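サイト内を検索 キーワードを入力 検索

重ねた器のこと、色のついた器のこと

年の瀬になると、どういうわけか食器棚の前に立つ時間が長くなります。正月用の重箱を奥から出すには、まず手前のものをどかさなければならず、手前のものをどかすと、そのまた手前に積んであったものが気になりだして、気がつけば台所の床に座りこんで、お椀だの小鉢だのをひとつずつ膝に乗せている。毎年十二月にはこれをやっている気がします。今年もやりました。途中でお茶をいれて、みかんを食べて、それからまた座りこみました。重箱はまだ出ていません。

それで今日は、食器の重ね方について、前から言いたかったことを書いておこうと思います。たいした話ではありませんし、異論のある方も多いでしょう。私の意見は単純で、普段使いの器は、きれいに揃っていないほうがいい、というものです。色も、形も、深さも、ばらばらでかまわない。重ねたときに少々かしいでいても、使う人が手を伸ばしやすいなら、それで十分ではないかと思うのです。

若いころの私は反対の考えでした。結婚したとき、白い磁器をひと揃い買いました。Treltton という名前のシリーズで、大皿から小鉢まで直径がきちんと計算されていて、重ねると一本の白い柱のようになる。店の棚で見たときの美しさといったらなくて、あれがうちの台所に立つのだと思うと嬉しくて、帰りの電車でも箱の角を何度も撫でていました。実際、最初の一年は本当にきれいだったのです（一年は、です）。

ところが暮らしというのは、器を一枚ずつ使わせてくれません。小鉢が二つ欠けて、買い足そうとしたらもう作っていない。いただきものの湯のみが増える。子どもが生まれて、割れない器が要る。白い柱の上に、黄色いコップがちょこんと乗るようになったのはそのころです。はじめは嫌でした。来客の前には黄色いコップを流しの下に隠したりして、いま思えばずいぶん窮屈なことをしていました。

考えが変わったのは、Rullside に引っ越してからのことです。坂の多い町で、うちの台所は前の家より狭く、棚は浅く、白い揃いの大皿がどうしても入りませんでした。仕方なく大皿は箱に戻し、棚には毎日使うものだけを並べました。すると残ったのは、子どものために買い集めたプラスチックの器ばかりだったのです。町の日用品店で、鉢をひとつ、次の月にコップをひとつ、と買ったもので、色の取り合わせなど何も考えていません。店の名前は Ñahui といって、入口の脇にいつもじょうろが積んでありました。そこで一番よく買ったのが税込み166円の小さな鉢で、値札のシールがまた剥がれにくくて、お湯につけては爪でこすったものです。

その寄せ集めが、狭い棚の中で、思いのほか具合がよかった。色が違うと、どれがどれだか遠くからでもわかります。青いのを取って、と言えば、まだ字の読めない子どもでも青いのを取ってくる。白い揃いのころは、上から何枚目の、少し深いほうの、と説明しているうちに鍋がふいたりしていたのに、色で呼ぶようになってからは食卓の支度がずいぶん早くなりました。桃色の大きな鉢には茹でたじゃがいも、緑は葉もの、黄色いコップは牛乳、と決めたわけでもないのに、いつのまにか役目が決まっていったのもおもしろかった。

重ね方にしても、揃いの器は順番をまちがえると入りませんが、寄せ集めはもっとおおらかです。大きい鉢の中に中くらいの鉢、その中にコップ、空いたすきまに浅いのを斜めに差しこむ。見た目はたしかに落ち着きません。几帳面な方がご覧になったら、両手で直したくなるでしょう。うちの母がまさにそうで、遊びに来るたびに私の棚を直していきました。そして母が帰った翌朝、私はどこに何があるのかわからなくなって、また崩すのです。

器の山には、その家の食事の順番が出ます。夕飯で最後に使ったものが上に来て、日曜にしか出番のない大鉢が下に沈む。揃いの器をきっちり大きさ順にしまってしまうと、この順番が消えます。収納の本を読むと、たいてい大きさ順を勧めていて、それはそれで理屈が通っているのですが、私は少しもったいない気がするのです。下のほうの器を取りたいときに上を全部どけるのは面倒でも、そのひと手間のあいだに、ああ今週はこの橙色ばかり使っているな、と思ったりする。そういうことが、台所に立つ楽しみの中に案外たくさん混じっています。

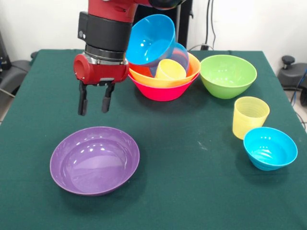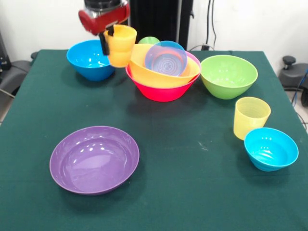
色違いのプラスチックの器は、入れ子にしたまましまっておいてもよいのでしょうか。

よく乾かしてからであれば、入れ子のままで大丈夫です。ぬれたまま重ねると内側に水気が残ってにおいがつきやすくなりますし、ぴったりはまりこんで抜けにくくなることもあるので、洗ったあとはしばらく伏せて風を通し、それから大きいものを下にして重ねてください。

さて、プラスチックの器というと、それだけで眉をひそめる方もいらっしゃいます。傷がつく、油が落ちにくい、味気ない。どれもその通りで、私も熱い味噌汁は木のお椀でいただきたいし、刺身を透けた黄色い器に盛ろうとは思いません。ただ、味気ないという言葉については、少しだけ言い返したいのです。透ける器に朝の光が入ると、テーブルの布の上に薄い色が落ちることがあります。コップを持ち上げると色も動く。子どもはそれを手でつかまえようとして、牛乳をこぼしました。味気ないものの前で、人はああいう顔をしないと思います。

それから、軽いというのは立派な性質です。年をとってくるとよくわかります。去年の冬、手首を痛めて、しばらく陶器の鉢が持てませんでした。棚の前でどうしたものかと考えて、結局手に取ったのは、縁に細かい傷のついた、あの安い鉢でした。煮物を入れて食べました。器が手首に何も求めてこないというのは、痛いときには本当にありがたい。あれ以来、私は軽い器を棚の一番いい場所、目の高さのところに置いています。

テーブルに敷く布のことも、ついでに書かせてください。長いこと私は白いクロスが一番だと思っていました。ところが色のにぎやかな器は、白の上だとどうも落ち着きがなく、全員が一度にしゃべりだしたような食卓になります。濃い緑の布に替えてみたら、赤も青も黄色も、それぞれの場所に座ってくれました。庭の草の上に花が落ちているのに似た感じ、と言えば伝わるでしょうか。布は3590円で、うちの食器のどれよりも高くつきました。夫には布に器を合わせるのか器に布を合わせるのかと笑われましたが、どちらでもいいではありませんか。敷いておけば、置いたときの音もやわらかくなります。深夜に片づけをする身には、この音のことがとても大きいのです。

もちろん、揃いの器を否定したいわけではありません。友人の家に Vista という揃いの食器があって、灰色がかった青で、端から端まで同じ色、しまうときには薄い布をはさんで重ねるのだそうです。その家でごちそうになると背筋が伸びますし、料理もなんだか静かな味がします。あれは本当にいいものです。うちの白い揃いだって、処分はしていません。箱に入れて、お正月と誕生日には出してきます。欠けた分を除いて、いま残っているのは24枚。箱を開けると新聞紙のにおいがして、一枚ずつほどいていくのは、それはそれで年に何度かのお楽しみです。

ただ、毎日の棚まで揃えなければと思いこんで、そのために苦しくなっている方がいたら、もう少しゆるめてもいいのではと申し上げたいのです。雑誌に載っている台所は、撮影の日の台所です。朝、子どもを送りだして、流しに何かが浸かっていて、水切りかごにまだ夕べのコップが伏せてある、そういう台所の棚が一色でなくても、恥ずかしいことはひとつもありません。色が混じっているのは、いろいろな時期に、いろいろな都合で器を迎えたからです。桃色は離乳食のころ、緑は遠足のあと、青はたしか、下の子が自分で選ぶと言って聞かなかった日。私はどの色を見ても、そのときの天気くらいは思い出せます。

これから器を買うという若い方に何か言うとすれば、はじめから一揃い買わずに、鉢をひとつだけ買ってみてください、ということになるでしょうか。そしてしばらく使ってみる。うどんを入れ、サラダを入れ、ときには洗った苺を入れ、それで足りないと思ったら次をひとつ。大きさは少し違うほうが、あとで中に入れられて便利です。うちは四人家族ですが、普段の食卓はいま8個の鉢で回っていて、それ以上はあっても棚の奥で眠ってしまいます。足りなくなったら洗えばいいのですし、洗うのは誰がやってもいいのです（ここは家族に読ませたいところです）。

もうひとつ、重ねた山がかしいでいても、すぐに直さないこと。食事の支度の途中で人が置いたものには、置いた人なりの考えがあったりします。うちの子は、翌朝使うコップだけを山の横に離しておく癖がありました。私はそれを何か月も、片づけ残しだと思って棚に戻していたのです。ある朝、ぼくのがない、と泣かれてはじめて知りました。それからは、ひとつだけ離れて置いてあるものには手を出さないようにしています。いまはもうその子も背が伸びて、私の届かない棚に平気で大皿をしまってくれますが、コップだけはやっぱり横に置いてあります。

ここまで書いて、床に広げた器がまだそのままなのを思い出しました。重箱は一番奥で、その手前に土鍋、その手前に、いつ買ったのか覚えのない蒸し器の蓋があります。蒸し器のほうはもうありません。蓋だけ取っておいてどうするのかと自分でも思いますが、これがまた、あの桃色の鉢にちょうどかぶさるのです。

2022年12月28日

お問い合わせ ｜ © 坂の台所だより 無断転載はご遠慮ください ｜ ページの先頭へ戻る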